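How to Measure Rain at Home (and Write It Down Properly)

Nov 11, 2019

After all those articles about what is floating above us, it is time to look at what falls out of it! Measuring rain is my favourite part of watching the weather. You don't need a tower or a computer or even a very big garden. You need something to catch the rain, something to read it with, and a notebook that lives in the same place every day (mine lives next to the bread bin, and has the crumbs to prove it).

By the end of this page you will have a working rain gauge, a good place to stand it and a way of keeping records that you will still understand next year.

What does a millimetre of rain mean?

Let's start with this, as it confuses nearly everyone the first time. When the forecast says 10 mm of rain, it means that if the rain stayed exactly where it fell, without soaking in, running off or drying up, the ground would be covered by a layer of water 10 mm deep. That's all there is to it.

The lovely thing is that the width of your container makes no difference, as long as the sides go straight up. A wide bucket catches more water than a narrow jar, but it also has a wider bottom to spread it over, so the depth comes out the same. And one millimetre of rain on one square metre of ground is exactly one litre of water. Try working out how many litres landed on your roof in the last storm. I did it on the back of an envelope once and then did it again, as I didn't believe the answer.

What you need

A clear plastic drinks bottle, 2 litres, with sides as straight as you can find
Scissors
Waterproof tape
A handful of clean gravel or small pebbles
A ruler
A permanent marker
A jug of water
A stake or a heavy flowerpot to hold everything upright

If you would rather buy a gauge, go ahead, they aren't expensive. I have a Kivenano, the plain plastic sort with a spike at the bottom, and it has stood in my vegetable patch through two winters. But please make one first! You learn such a lot about the errors by making the thing yourself.

Making the gauge

1. Take the label off the bottle and wash it. Leftover glue can be rubbed away with a bit of cooking oil, then washing-up liquid.

2. Cut the top off just below the place where the bottle stops getting wider. You want the cut to be level, so wrap a strip of paper around the bottle first and follow its edge with the scissors. Children should have a grown-up for this step, as the plastic is slippery and the first cut is always the awkward one.

3. Put the gravel in the bottom. It fills up those bumpy feet that drinks bottles have and it gives the gauge some weight.

4. Pour in water until it just covers the gravel and you can see a clean, level line. Mark this line with the pen and write 0 next to it. This is your zero, and the water has to be at this line every time you begin a new measurement.

5. Hold the ruler against the bottle with its 0 on your line and mark every millimetre up to 40. Make the marks at 5, 10, 15 and so on longer than the rest. Go over them with clear tape, or the sun will bleach them away before the summer is out.

6. Turn the top part upside down and set it into the bottle like a funnel, without the cap. The two cut edges should meet all the way round. Tape them together on one side only, so that it opens like a lid.

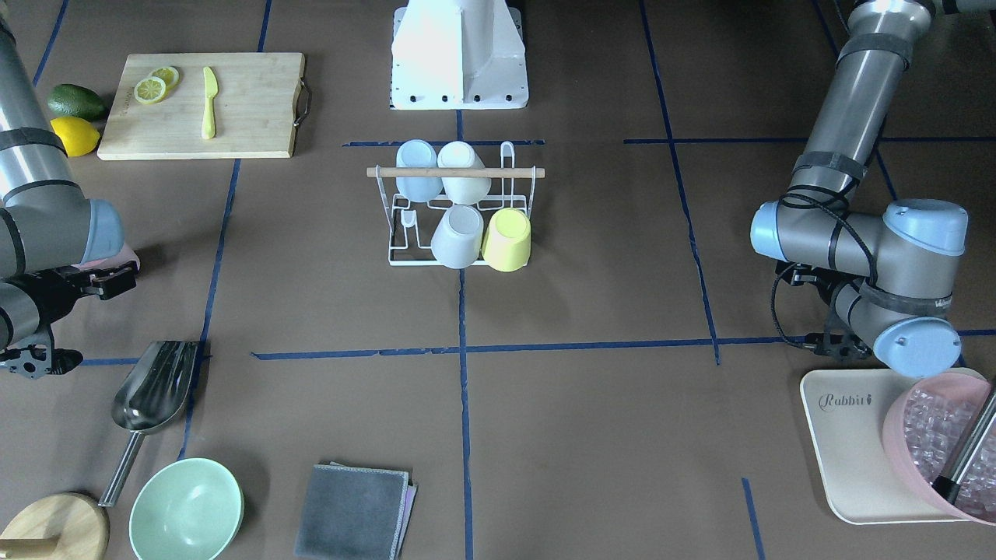

The funnel does two jobs. It stops drops from splashing back out in heavy rain and it slows down evaporation on warm days. I once left the funnel off for a week in May just to see what would happen, and the little home-made gauge fell further behind the bought one every single day. It was a very satisfying experiment, even though it spoiled my monthly total.

Finding a good spot

This matters more than the gauge itself. You can have the finest instrument in the world, and if it stands under the washing line it will measure your socks.

Look for an open place, away from walls, trees and fences. A good rule is to stand at least twice as far from an object as that object is tall. If your shed is two metres high, keep the gauge four metres away from it. In a small garden you may not manage that on all sides (I can't!), so choose the spot that is most open towards the direction your rain usually comes from.

Grass or soil is better than paving. Drops bounce off hard surfaces far higher than you would think, and some of them will end up in your bottle. The rim should be above the height of the splashing but not so high that it stands in strong wind. Wind is the great thief of rain measurements – it carries the drops right over the top of the opening. For a home-made gauge, 30 cm from the ground to the rim works nicely.

Check that the rim is level. A leaning gauge catches too much from one side and too little from the other. Use a small spirit level, or lay a pencil across the top and see whether it rolls off.

Balconies are difficult. If a balcony is all you have, fix the gauge as far out from the building as is safe, and tie it firmly so it can't fall on anyone. Your totals will probably be low when the wind is on the wrong side of the house, but you can still compare your own days with each other and that is great fun too.

Reading it

Read the gauge at the same time every day. Nine in the morning is the usual choice for weather observers in many places, but if you are at school or at work by then, pick seven. A steady seven is worth much more than a nine that is sometimes half past ten.

Crouch down until your eyes are level with the water. If you look closely, the surface curves up a little where it touches the plastic. Read the bottom of the curve, the flat part in the middle.

Now write the number down before you pour anything out. Before! I have stood in the wet grass with an empty bottle in my hand, trying to remember whether it was 6 or 8, more often than I would like to admit. Once it is written down, open the lid, pour the water away and fill up to the zero line again.

In dry spells the water at the zero line slowly disappears, so top it up each morning even when there has been no rain. Otherwise the next shower has to fill the gap first and you will lose a millimetre or two.

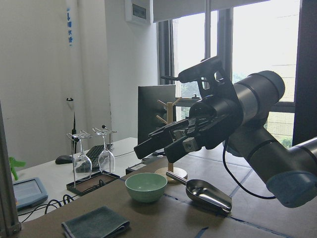 Keeping the notebook

My pages have four columns: the date, the rain in millimetres, the kind of rain and anything else. The last column is the one I enjoy reading years later. "Hail, size of peas, ten minutes." "Rainbow twice." "Slug in funnel."

A few habits will save you trouble:

If it was dry, write 0. Never leave a blank, as a blank means that you forgot to look.

If there were a few drops but too little to measure, write "tr", short for trace. Observers everywhere use something like this, and it feels very professional.

If you were away for some days, write the whole amount on the day you come back and put a bracket around the missing days. Don't try to share it out between them.

Write down which clouds you saw. This is where all our earlier articles come in useful! After a month or so you begin to notice which skies bring you a long soaking and which only bring a lot of noise.

At the end of each month, add up the column and draw a bar on squared paper. You can do this on a computer as well. I type mine into Biltidora, a little diary program for weather watchers, and it draws the bars for me, but I still do the paper ones. They look better on the kitchen wall.

Snow, hail and frost

Take the funnel off when snow is expected, or it will clog up and the rest will pile on top and blow away. Bring the gauge indoors at reading time, let the snow melt with the funnel laid over the top, and measure the water. You will be surprised how little there is. A deep, fluffy layer can melt down to hardly anything.

Hail is treated the same way. In hard frost, empty the gauge completely and leave out the water at the zero line, as ice can split the plastic. When you next need to read it, add a known amount of water to cover the gravel and take that off the result.

When the numbers look wrong

Too low every time: look for leaves or a spider in the neck of the funnel, then check for a crack near the bottom. Stand the bottle on dry newspaper overnight and see if there is a wet ring.

Too high every time: is there a sprinkler nearby? A dripping branch? Has the tree grown since you chose the spot?

Different from the official figure: that's perfectly normal. A summer shower can soak one street and leave the next one dusty. If you have a friend a few streets away, make two gauges and compare them for a month, especially in thundery weather. The differences can be huge, and when you look up at a single dark cloud with its grey curtain hanging underneath, you can see exactly why.

Next time we will make a simple wind vane, so save a plastic straw and the lid of a margarine tub.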